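This site uses cookies to remember your language setting. Accept | Manage

Skonalex Support > Setup Guides > Two-Arm Stations

4.3 Safe Practice for Tabletop Tasks

This section applies to all Skalier two-arm stations used for wiping, writing and sorting work. The station lead is responsible for seeing that it is followed.

1. Confirm that the emergency stop is within reach of the operator's seat.
2. Secure the task object in its stand. Tighten both knobs by hand.
3. Route arm cables away from the path of the elbows and the table edge.
4. Load the tool into one gripper with the arms in hold mode. Keep fingers clear of the jaws.
5. Limit arm speed to 200 mm per second for the first two runs of any new task.

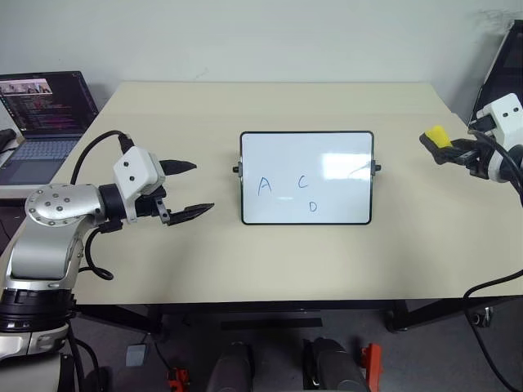

Figure 4-2. Whiteboard task: eraser in the right gripper, left gripper open.

6. Start the program only when all persons are at least 1000 mm from the table.
7. Stop the run at once if the tool slips or the stand moves. Do not reach in to correct it.

CAUTION: Hold mode does not remove power from the arms. Switch off at the base before changing a gripper finger.

NOTE: Glare on a glossy board can affect the head camera. Adjust the room lighting before changing any camera setting.

Record each stopped run in the station log, with the task name and the step reached. Logs are reviewed every December by Nii Nartey, Station Safety, Anduvska site. Changes to the speed limit require written approval from the same office.

Filed under: Robot Safety, Operator Guides

Contact Support | © Skonalex | Back to top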